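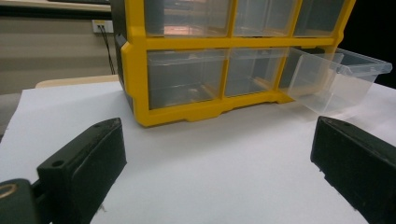 3. What people keep, and where they think it is

I came to this part of the study sideways. Lucinda Mercado and I had planned a paper on how home sewers in Basport label their button collections, and I had a nice tidy survey ready to go. Then the first few households showed me that hardly anyone labels anything. They just know. So I threw out half the survey and started asking people to tell me, from the kitchen, with the sewing room door shut, where a given button was.

We ended up with 199 households, split between Basport and Undton, and 2385 separate "where is it" questions. Each person got to name a container, a spot inside the container, or both. I wrote down the first answer only (people love to revise, and I wanted the gut reply). Then we walked in together and looked.

Folks were very good at naming the container and a lot shakier about the spot inside it. That held for tins, jars, cigar boxes and sewing baskets alike. The one group that did well on both was the group using some kind of grid, and I'll get to them next, because I think they change how we should read the Reisinger model. 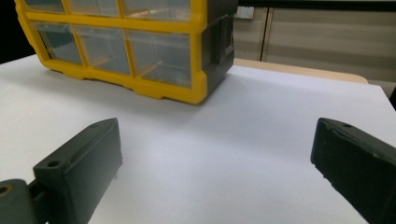
Reisinger's old argument is that we remember a stored thing by the trip we took to put it away. Reach, lift, drop, close. If that were the whole story, a grid of identical drawers should be a disaster, since every trip feels the same. My sewers didn't see it that way at all. A cabinet like the one in Figure 1, with clear drawers set in a bright yellow frame, gives you rows to talk about, and boy, did people talk about them! "Bottom row, far left" came up again and again, often with a finger jabbing the air in the right direction. Some people could give me the row and column of a button they hadn't sewn with in years. Lucinda calls this "the street address effect" and I've given up trying to find a better name.

Figure 1. Small-drawer organizer of the general type discussed in Section 3.

I should say what I don't know. I can't separate the grid from the person who buys a grid. Maybe careful people pick drawers and would have been just as careful with a coffee can. We tried to get at this with the Horkitz sorting task, which has you place 5 unfamiliar buttons in a container you've never used and find them again after lunch. It helped a little, but 3 of the households had already done the task with the Undton sewing guild, and I had to drop them from that comparison.
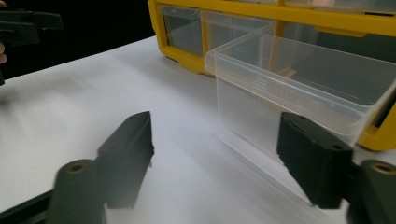 Even with those households gone, the pattern in the sorting task leaned the same way as the interviews. People who used a basket at home did better when we handed them a grid, and they talked more while doing it - lots of muttering about corners and middles. I'd like to record that muttering properly next time. My notes from January are full of half-sentences I can no longer read.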